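Dirnthorpe Bench Notes > Interviews > End effectors

This site uses cookies to remember your reading preferences. Accept | Settings

Two fingers, one pot lid: comparing grippers at Nernar

November 7, 2024

The manipulation bench at Nernar's Dirnthorpe site spent most of October on a narrow question: which of two parallel grippers should be fitted for kitchen handling tasks. The candidates were the Noonan, a commercial unit with flat rubber pads, and the Praller, an in-house design with printed fingers. The engineer who ran the comparison asked to be identified by role only.

Both grippers were tested on the same arm with the same controller. "If you change the arm and the gripper together, you learn very little about either," the engineer said. The control loop ran at 200 hertz throughout, and grip force was capped at one value for both units.

The full log holds 3778 grasp attempts on household items. Small blocks made up the largest share. On these the two units were close enough that the engineer does not report a winner. "A cube has parallel faces. Any gripper that closes straight will pick it up. We keep cubes in the set to catch calibration drift."

Differences appeared on round and thin parts. The Noonan pads held well on flat surfaces but tended to roll off knobs when the approach angle was wrong by more than a few degrees. The Praller fingers tolerated more error, at the cost of bulk. "They are wide. In a crowded space they touch things you did not ask them to touch."

Cable routing caused more lost time than either finger design. The wrist camera needs its own lead, and on the first setup the lead was clamped too close to the wrist. After 39 resets traced to a loose connector, the bench added slack and moved the clamp. "Slack has a price too. A loop that hangs low can enter the camera view or catch on a handle."
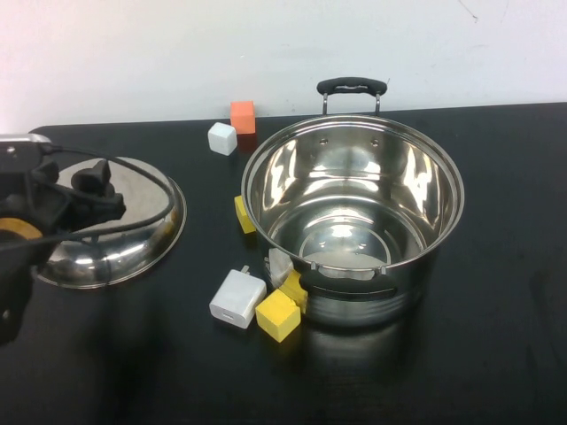
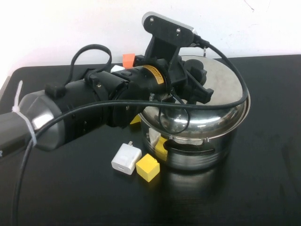 Lid handling was the test the engineer considered most useful, and it was given a separate protocol. A run is scored in two parts, grasp and placement, and a run that fails the first part is not scored on the second. Polished steel makes both parts harder. The inside of the open pot returns bright streaks and bent reflections of the room, and a detector trained on matte objects will sometimes place an edge where there is only a highlight. "We looked at fitting a polarizing filter. It reduced the glare but cost too much light, so we went back to fixed exposure."

Depth readings on the same surfaces were unreliable enough that the final approach is now made on position alone, with contact detected from motor current. The threshold was set by hand. Too low, and friction in the joints triggers a false stop. Too high, and the fingers push the pot along the table before the controller reacts.

Asked about wear, the engineer said the printed fingers lasted roughly 21 hours of running time before the contact ridges needed inspection. The Noonan pads showed no measurable wear in the same period. A set of printed fingers can be replaced on the bench without recalibrating the camera, provided the bracket stays in place.

The bench has kept the Praller for lid and knob tasks and the Noonan for boxes and flat packaging. A quick-change mount is being drawn up. The open issue is the cable, which at present has to be disconnected by hand at each swap.

Related items
Choosing a contact threshold from motor current
Fixed exposure and shiny parts
Wrist camera mounts: printed or machined?
Controller timing notes, part two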